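Clornley Robotics Board > Data Collection > Bin transfer: how many examples per object set?

Posted by e_saber
December 26, 2020

Colleagues at the Jernach site have asked for a ruling on object sets. At present we record 300 grasp attempts before the contents of the bin are changed. I propose that we keep this figure for the next phase. Comments are invited.

Posted by b.ragab
I must disagree. By the end of a set the policy has seen the same few things far too often. I would change the objects every 9 attempts and accept the extra labour.

Posted by Belhaj_A
The proposal from Ms Ragab would leave our operators handling toys for most of a shift. In October we tried frequent changes at Urkier and the logs suffered - two sets were filed under the wrong name. Our present arrangement mixes blocky and rounded shapes, with a hairbrush among the small toys, and I consider it varied enough.

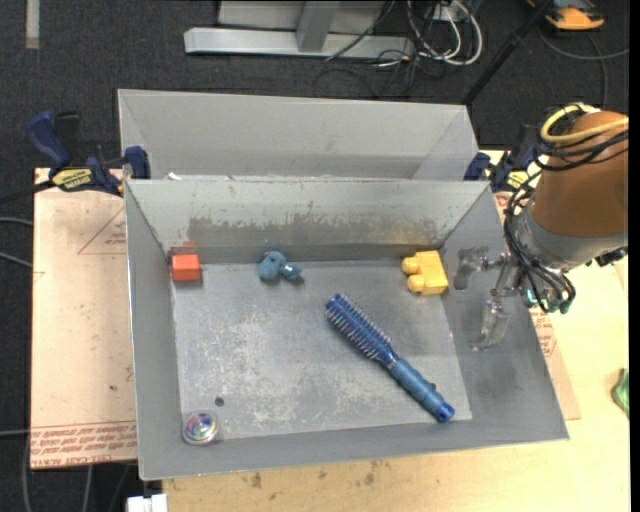
Posted by iman_bensaid
Should failed grasps be kept in the training set?

Posted by e_saber
They should be kept and labelled as failures. The learner needs both outcomes in order to score a grasp before it is tried. Only attempts stopped by a fault in the arm are to be removed.

Posted by b.ragab
I accept the point on failures. I do not accept that one long brush and a handful of toys amount to variety. Small items near the walls are a separate problem and deserve sets of their own.

Posted by Belhaj_A
Wall cases could be marked in the log at no cost. I would support that, but not a change every 9 attempts.

Posted by e_saber
The figure of 300 stands until the Ouali results are posted. Wall cases are to be marked from the next set onwards.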